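4. Planning of the equipment before purchase

The order for the second cell had to be ready before the end of December, and at that time we had no arm of this kind in the laboratory. The planning was therefore done in simulation.
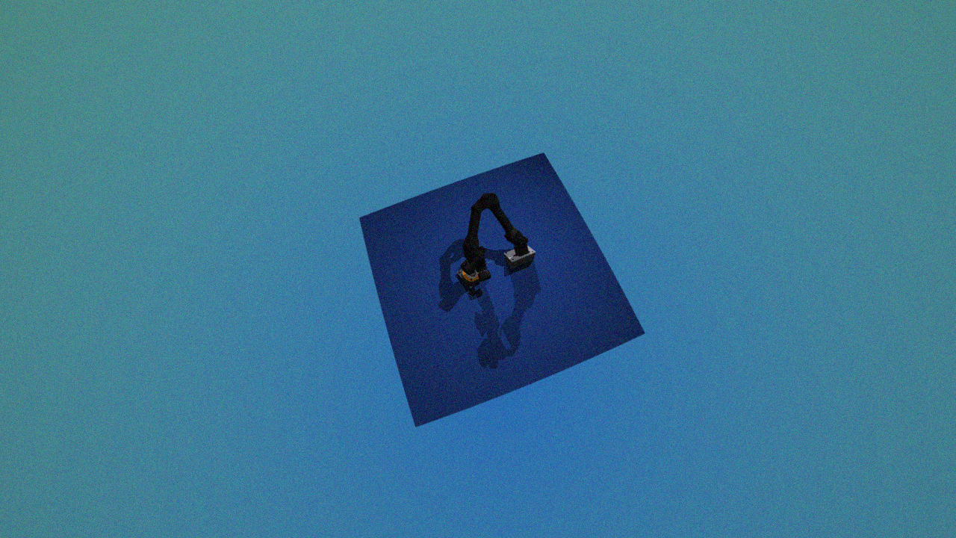 Figure 3. Simulated arm on the square platform, gripper pointing down. Rendered view from above.

The model in Figure 3 is the simplest one we used. It contains the arm on its light grey base, the gripper and the flat platform, and nothing else. We kept it so plain on purpose. In an earlier study (Section 2) the full cell was modelled from the first day, with guards, feeders and cabling, and the discussion about money was then mixed with the discussion about layout. The persons who had to approve the budget asked about the fence and did not ask about the reach. With the plain model we could first agree on the arm and the size of the platform, and only afterwards on all other items.

4.1 Questions to be answered by the model

Before any offer was requested, the planning group wrote down what the simulation should decide. The first question was the reach. The parts in the Skamuta line arrive on trays, and the far corner of the tray is 700 mm from the centre of the base when the tray is in its normal position. The arm must reach this corner with the gripper vertical, which is a stricter condition than only touching the point. The second question was where on the platform the base should be fixed. In the figure the base is not at the exact middle, and in our runs a small shift from the middle gave more usable surface on the side where the work is done. The third question was whether the folded posture, with the elbow high and the forearm coming down steeply, leaves enough height under the ceiling lamps of the hall. This last point looks small, but moving the lamps was offered to us at a price which would have used a large part of the reserve.

The cycle time was not decided with this model. It depends on the controller, and the values given by the suppliers could not be checked by us before delivery. We used the supplier values in the budget as they were and marked them as not verified.

4.2 Procedure

For each candidate arm the same set of 40 target poses was run. A pose was counted as reached if the joint limits were respected and the gripper axis stayed vertical within the tolerance of Table 2. The base was then moved in steps along both sides of the platform and the set was run again. In total 1442 runs were made for the three candidates. The work was done on one ordinary office computer during the nights, so no cost for computing appears in the budget.

Two of the candidates came from Zuson and one from Lawal. The smaller Zuson arm did not reach all poses for any position of the base and was removed from the list. The other two reached all of them, but the Lawal arm only when the base was placed near the edge of the platform. This would require a stronger frame under the edge, and the frame was not in the original offer. When we asked for it, the difference in price between the two offers became very small.

4.3 From the model to the budget

We divided the budget into four groups: arm with controller, gripper, platform with frame, and installation. The simulation gives direct information for the first and the third group. For the gripper it gives only little information. The shape in the model is enough to see if there is a collision with the platform, but it says nothing on wear of the fingers or on how often they must be replaced. For this group we took the consumption of the existing cell at Udadov, where fingers are changed during the normal service, and planned the same quantity.

Installation was the group with the largest uncertainty. In the first cell the floor had to be levelled and the air supply had to be made longer, and neither was planned. Such costs cannot be seen in a model in which the platform has no floor under it and no building around it. For the second cell we asked the maintenance department to inspect the place and to give their own estimate in writing. We also kept a reserve of 18 per cent on this group only. A general reserve on the whole sum was discussed and refused by the finance office, and we think now that this decision was correct, as the prices of the arm and the controller were fixed in the offer.

The delivery time should also be treated as a budget item. During the waiting period the manual station must continue to work, and its shifts must be paid. In our first draft this was forgotten. It was added after the person responsible for the line read the draft and asked who would fill the trays until spring.

4.4 Limits

The results are valid for one type of tray and for parts which can be taken from above. If a part must be taken from the side, the wrist needs other angles and the comparison of the candidates could end differently. We did not model the cables on the arm, and a cable can reduce the useful range of the last joints. Payload was checked from the data sheets only. The platform was treated as fully rigid.

The offers used in the comparison were those valid on 2019-04-11. The older offers from December were not used, because one of them did not include the controller. The complete list of items, with the prices as offered, is given in Appendix B.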